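Visit to the Stöcker works, Rimesville
July 2022

The Stöcker works opens its doors to visitors twice a year, and the summer date filled up early. We were a group of 17, mostly people who cook or sell kitchen goods, plus a couple of retired woodworkers who asked the best questions of the day. Parking is behind the building, off Hernau Road. The sign is small and I drove past it.

The tour starts in the wood store. Stöcker buys its stock already dried and lets it sit indoors for 30 days before anyone cuts it. Boards are stacked on spacers with the date chalked on the ends. It was warm in there and smelled good. Our guide said the two things they throw out most are boards with knots and boards that twist, and she showed us a bin of each.

From there you go through to the cutting room. Ear protection is handed out at the door. The blanks for spoons and spatulas come off one line, and the thin stock for chopsticks and skewers comes off another. The chopstick line was the one I had come for. Square rods go in, get tapered, and drop into a tray. The machine turns out 900 pairs in a shift when it is running well, and on our visit it stopped twice for a jam. The operator cleared it both times with a brass hook and started it up again.

Sanding and finishing are done upstairs. The plain ones get no coating at all, only a tumble in a drum to take the edges off. The lacquered ones are made for a shop in Hirow and hang on racks to dry. We were not allowed to touch those. I would have liked more time on this floor — ten minutes was not enough, and half the group was still on the stairs when the talk began.

The last stop is the handling room, with white counters and finished pieces laid out so you can see how they feel and compare the tapers. Plain chopsticks in light wood were out on the counter when we came in.

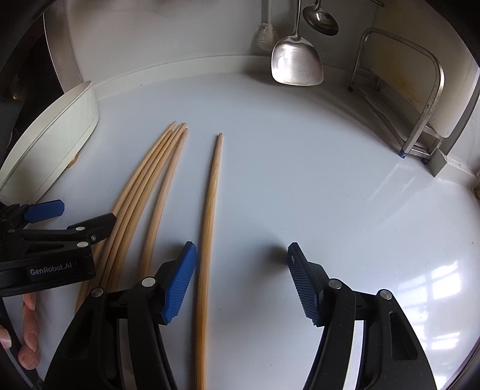

I asked about length. The standard pair is made for the table, and a longer cooking pair is sold separately, mostly to restaurants. They also do a short one for children in batches of 300. The plain table pair is the one I would buy again. It is light, and the points are fine enough to pick up rice.

The shop is by the exit and takes cards. Coffee was free, the cake was not. The whole visit took almost two hours, and the next open day is in September. Wear closed shoes, as they do check.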